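居家整理基础课 第十一讲讲义
食品袋、食品盒与一只格子篮
主讲:Dima Aoun
地点:Flindport 社区学堂
(课堂笔记整理稿,2019年11月30日)

上一讲的作业我都看过了,写得真好!好几位同学把抽屉里的内容全抄了一遍,连过期的酵母粉都老老实实写上了日期,我读得津津有味。这一讲我们离开抽屉,到桌面上来,讲干货食品的归拢:袋装的粉和米、盒装的冲调品、开了封的零食,怎么从桌上进到篮子里,进去以后又怎么找得到。

先说范围。冷藏、冷冻的东西今天不讲,罐头也不讲(罐头放到五月那一期的地窖课里,到时候会很热闹)。今天只讲常温、干燥、包装轻的食品。这类东西单个看都不起眼,加在一起却最容易占桌子,而且形状乱七八糟:软袋、硬盒、半软不硬的小包,谁跟谁都叠不稳。

一、先把地方定下来

我教这门课以来,最喜欢讲的就是这一节,因为它简单到好笑,做起来又特别见效。动手之前,先决定三件事:东西摊在哪儿,篮子放在哪儿,手从哪边过去。

摊开的地方要平,要够你把所有包装都放倒而不互相压着。餐桌、书桌、料理台都可以。高度最好在你的腰和手肘之间,弯腰整理食品是一件很伤人的事,半小时以后你就只想把所有东西胡乱塞进去了。桌面先用拧干的布擦一遍,再用干布走一遍。粉类包装的折缝里常常藏着细粉,桌上有水,细粉一落就成了糊,纸袋底还会被洇软。

篮子放在哪儿,大家意见很多。有人习惯抱在怀里,有人放在椅子上。我的建议是放在桌子后侧,靠墙,或者靠一个角,让篮子和包装在同一个平面上。这样手的路线是平的,拿起、转向、放下,很顺。

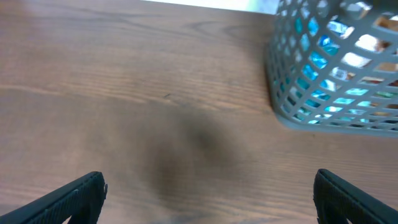

摊放区和收纳区要分得开,这是我每一期都要啰嗦的。两个区一旦混在一起,已经归好的和还没看过的就分不清,结果同一袋糯米粉被你检查好几遍。分区用不着胶带,也用不着画线,篮子的位置本身就是界线:灰色塑料格子篮往远端的角上一推,它前面那一大片木面都留给摊放,眼睛一扫就明白。顺便说说木桌面的好处,木纹大体是横着走的,你可以把它当成天然的格线,盒子的长边顺着纹路摆,整排就齐了。光线好的时候,略带光泽的木面还会把小渣子显出来,看见小黑点就顺手摸一下,渣子一抹就掉,抹不掉的多半是桌面自己的痕迹,不用较劲。

课堂上有同学问,桌子太小怎么办。那就分批!一次只摊一类,粉类归完了再请零食上桌。我家的桌子也不大,我从来都是分批的,一点不丢人。

二、袋子怎么看、怎么拿、怎么折

好,到了我最爱的部分。袋子是干货里最有个性的一种,它会瘪,会鼓,会自己慢慢展开,你刚转身它就倒了。学会对付袋子,后面的盒子简直是休息。

拿到一个袋子,先看再动。看的顺序我建议固定下来,固定了以后手会变快:

品名。先读品名,把它念出声来。念出声能防止你把澄粉当生粉,把粘米粉当糯米粉。这几样装在相似的袋子里,光看颜色真的会错。
净含量。有的写 1000 克,有的只印在贴纸最下面一行小字里。净含量告诉你这袋原本有多满,跟现在手里的分量一比,就知道还剩多少。
日期。找不到日期的时候,翻到封口处和袋底再找。仍然找不到,就自己写一张开封日期的小纸条。
封口。捏一圈,看有没有漏粉的地方。

进口包装常常是原包装外面再加一张贴纸,原文和贴纸各说各的。遇到这种情况,以你读得懂的那一面为准,把它朝外放。如果两面都读得懂,那恭喜你,选字大的那面。

拿袋子的手势也值得练一练。请用手掌托底,另一只手轻轻扶住上沿。捏着一个角提起来是最常见的动作,也是漏粉最多的动作,纸袋尤其受不了,角上的折痕一裂,细粉就像下雪一样。先把里面的粉往底部轻轻抖匀,让袋子有一个平的底,再移动。
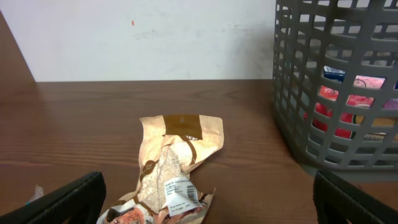
折袋子讲究一个“留”字,留出要看的地方,再决定折哪里。很多人习惯从上往下一直卷,卷到粉面为止,收得是很紧,可是品名也一起卷进去了,下次找的时候只好又全部打开。拿一只皱巴巴的米褐色纸质食品袋来说,中间有透明窗,能望见里面浅色带细点的粉粒;右下方贴着白色贴纸,读得出“WHITE GLUTINOUS”的字样,还有净含量和条码。这两处就是它的脸,窗和贴纸都要露在外面,折痕让给那些只有花纹的部分。篮子在右手边靠墙站着,托起来往右一送就到了。桌上若有零碎的塑料小片,也趁这时候捡走,别让它跟着袋子混进篮里。

练习的时候请按下面的步骤来,慢一点没关系:

把袋子放平,有贴纸的一面朝上。
从四周往中间轻推,让里面的粉聚拢,别压。
把袋口的空气顺着一个方向赶出去。
沿着粉面上方折第一道,折宽一些。
第二道折窄一些,压在第一道上面。
夹子夹在正中。没有夹子就用橡皮筋,绕的时候避开透明窗。
竖起来试试,能自己站住就算合格,站不住就让它靠着硬盒子。

夹子的牌子大家随意。班上有人用 Nimri 的扁夹,夹口长,适合宽袋子;我自己用的是晾衣夹,木头的,用到弹簧都松了还舍不得扔。软袋如果已经很旧很皱,折多少次都会弹开,那就别跟它打架,套一只干净的大号封口袋,或者换到广口罐里。换罐时请把原来那张贴纸剪下来,一起放进罐里或者贴在罐外,配料和日期都在上面呢!

补充一点关于皱的事。袋子皱不等于东西坏了。皱说明它被人拿过、挤过、放回去过,是过日子的痕迹。该看的是封口、气味、有没有结块、有没有小虫。粉结块先看是松块还是硬块,松块一碰就散,多半是压出来的;硬块掰开有潮气味,就请它离开厨房。整理课的同学容易有一种冲动,看见皱的就想扔,请忍一忍,先闻一闻。

三、盒子打底,袋子靠边

盒子是我们的好朋友。它有棱有角,能站能躺,能给软袋当墙。所以进篮的次序我推荐先盒后袋,先重后轻。盒子先进去,在篮底占住位置,袋子随后靠着盒子或者靠着篮壁。

这里有一个常见的争论:盒子在篮里该立着还是躺着?立着好找,书脊一样一排看过去;躺着稳,篮子端起来走动的时候不容易翻。我的看法是看篮子深浅。浅篮躺着放,盒子高出篮沿一大截的话,碰一下就栽出来。深篮立着放,字朝上或者朝外。躺着放的时候尽量别把一只盒子完全盖在另一只上,露出一角颜色也好,有颜色露出来,你就记得底下还有东西。

格子篮有一个我特别喜欢的优点,侧面有孔。孔能透气,这对干货很要紧;孔还能透色,红的白的蓝的从格子里透出来一点,不翻也能猜个大概。缺点也出在孔上。很小的包装,比如单片的调味包,会从孔里探出头来,一拖篮子就刮到桌面。这类小东西先装进一只小盒,再进大篮。

零食袋的处理跟粉袋不一样。零食袋里有空气的时候最占地方,又怕压,压碎了大家都难过。没开封的放在最上层,上面不再加东西;开过封的趁早吃完,这是我作为老师能给出的最快乐的作业。已经揉成一团的零食袋,先展开看看里面还有没有,空的直接丢,别让一只空袋在篮里冒充存货。这种事我见得太多了,篮子满满当当,倒出来一半是空气!

长方形的小塑料包,竖着靠在边上最省地方,但要有东西给它依靠。包装颜色相近的,错开放,中间隔一只别的颜色的盒子,找的时候眼睛会感谢你。

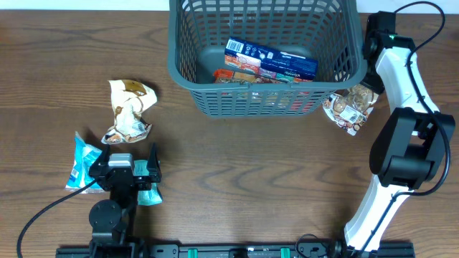
Omar Salameh 在课后留言里说,他家一直是先袋后盒,袋子垫在底下软软的,以为这样盒子不会磕坏,听完课回去把篮子倒出来一看,最底下的芝麻粉袋已经被盒角顶出了一个小洞,漏了薄薄一层,于是当场改成盒子打底。他还问,盒子已经拆开、里面只剩一小袋的,算盒还是算袋?

这个问题太好了,我把回答写进讲义。拆过的盒子还算盒,前提是盒子没塌。塌了的盒子没有支撑力,反而会骗人,你以为有墙,袋子一靠就一起倒。判断的办法是用手指按盒子的长边中间,按下去能弹回来就留着;弹不回来,就把里面的小袋取出来,剪下盒上写着冲调方法的那一块,用夹子跟小袋夹在一起,按袋子处理。

Selina Oberholzer 补了一个做法,我觉得很聪明:剩得不多的盒子,把盒盖往里折,不扣上,一看就知道这只快空了,下次采购前扫一眼篮子就有数。我试了一个星期,好用!唯一要注意的是里面的小袋本身得封好,盖子开着,灰会进去。

四、进篮以后

东西都进了篮,请别急着把篮子放回柜子。先把篮子端起来走一小段,从桌边走到门口再走回来。哪只盒子滑了,哪只袋子倒了,走这一趟全知道。滑了就在空隙里塞一只软袋,倒了就给它换一个靠着的邻居。

然后擦桌子。这次先用干布,把落下的细粉往一个方向扫进手里的纸上,再用湿布。顺序反了,刚才讲过,会变成糊。木桌面顺着木纹擦,缝里的粉比较容易出来。

篮子上要不要贴标签?我赞成贴,但只写大类。“粉类”“冲调”“零食”,够了。把每一样都写上去的标签,第二个星期就不准了,不准的标签比没有还麻烦。标签用铅笔写在硬纸卡上,穿根绳子系在格子上,想换就换。

篮子有它的容量,请尊重它。我自己的规矩是篮沿以上不堆东西。堆上去的那一层,永远是最先掉下来的,也永远是最先被忘掉期限的。装不下,就说明该有第二只篮子,或者该煮一锅甜汤了。糯米粉拿来搓小圆子,配红豆,天冷的时候没有比这更好的去库存方法!

五、关于时间

上一期有 27 位同学做了同样的练习,快的 11 分钟,慢的 40 分钟。快慢跟手巧没多大关系,差别主要在看包装这一步。慢的那位把每一袋背后的字都读完了,还找到了一种她以为家里没有的豆粉。我给她打了很高的分。所以请不要跟别人比,跟你自己上一次比就好。

第一次做,建议把时间分开记:摊开用了多久,看和折用了多久,进篮用了多久。写在纸上,下次课带来。

六、课后练习

练习一。从家里挑一类干货,按今天的次序归一次篮。归好以后,请家里另一个人从篮里找出一样你指定的东西,看他翻不翻。翻了,就问问他原本以为那样东西在哪儿,把他的话记下来。

练习二。找一只最皱、最不听话的袋子,用第二节的折法折好,让它在桌上站一晚。早上起来看看它还站不站着。

练习三(选做)。试一次立放,再试一次躺放,用同一只篮子、同样的东西。写几句话,说说你更喜欢哪一种,以及为什么,写得随意些。

需要带来的东西:一块抹布,几只夹子,一只篮子。篮子大小不限,有格子的最好,没有格子的也行。学堂里有几只 Preser 的备用篮可以借,先到先拿,用完请擦干净放回门边的架子。

下一讲讲调料瓶,会用到今天的看包装顺序,请把它记熟。找不到教室的同学问 Yara Boutros,讲义缺页也找她领。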